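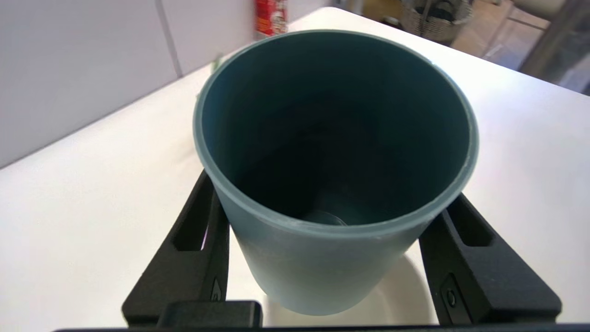 Checking and Storing Cups in the Shared Kitchen
Rallton Residence Services — February 2021

Cups with a matte colored finish tend to show wear first at the rim.

1. Hold the cup upright under a good light and look down into it. Dark interiors can hide residue on the floor of the cup.
2. Run a fingertip along the lip. Scuffs are acceptable; set aside any cup with a sharp chip.
3. Wash by hand in warm water and soak stained cups for 20 minutes.
4. Dry fully before shelving — tapered cups should not be stacked while damp.

Report shortages to the Loureiro desk, extension 481.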